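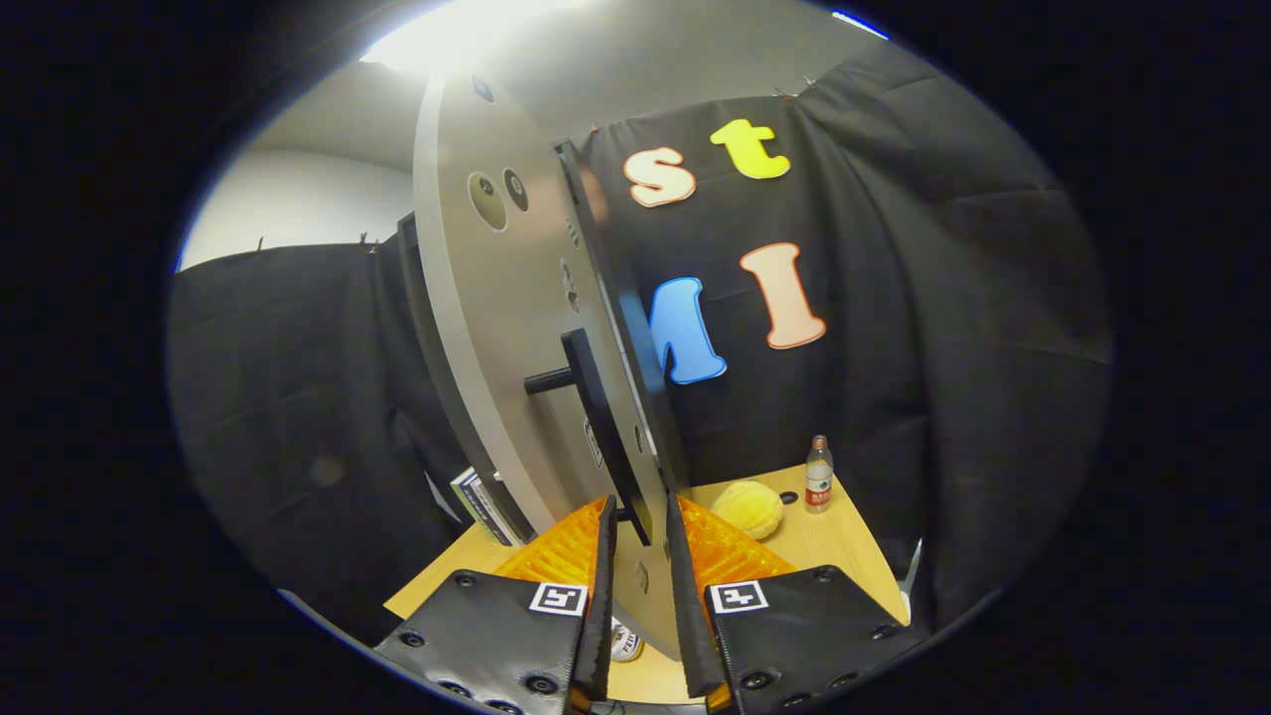

Ticket: grip slips on large round parts when tidying a table
Opened by: Parisa Sharifi
Assigned to: Kamran Golestani
Status: resolved, follow-up open

Parisa Sharifi
Chore list item 19, "clear the table", is so nearly there! The arm running Prindov picks up soft things and small things beautifully now. What it can't manage yet is the big grey disc. The ribbed orange fingertips close on the lower part of it, the disc comes up, and then the whole thing starts to turn between the fingers before it gets to the shelf. It doesn't fall every time, but it lands crooked, and then the next pick is hopeless. Doing the same job by hand with the hand-held gripper is fine, which makes me think the hardware can do it.

Kamran Golestani
Lovely problem. Is it slipping down or only rotating? And which grip force are you on?

Parisa Sharifi
Only rotating. Force is at the default. I put it up to 95 per cent and it was better for a while, but then it squashed the bun, so I've put it back.

Kamran Golestani
Ha, poor bun. Leave the force alone then. I went through the log and the arm is lifting at full speed straight after the fingers close. With a wide disc standing on its edge, most of the weight is above the fingertips, so a quick start tips it. Please try:
- lift speed down to the slow setting for anything tagged "large"
- a pause of 2 seconds after closing
- wrist kept level until the part is clear of the table

Parisa Sharifi
Tried all of it this morning, Aug 8, 2022. Slow lift and pause together: no turning at all. I actually cheered. The level wrist made no difference that I could see, so I've left it on anyway.

Nasrin Sadeghi
Can I add a related one? It's happy with the disc by the flat of the body, but it keeps going for the black handle when the handle faces the arm. A person would do the same, I suppose, but it grips the little stub and misses the bar.

Kamran Golestani
Known, and a fun one. Flivura has 2,000 grasps in the training set and hardly any of them are on handles. I'd like more of those by hand, with the part turned different ways and the usual clutter left on the table. Bottles and cans lying on their side are very welcome, they're what a real table looks like.

Nasrin Sadeghi
I'll do a batch with Parisa. Drink cans still roll off when it nudges them, by the way. Separate ticket?

Kamran Golestani
Yes please, separate. Closing the rotation part. Handle grasps stay open until September.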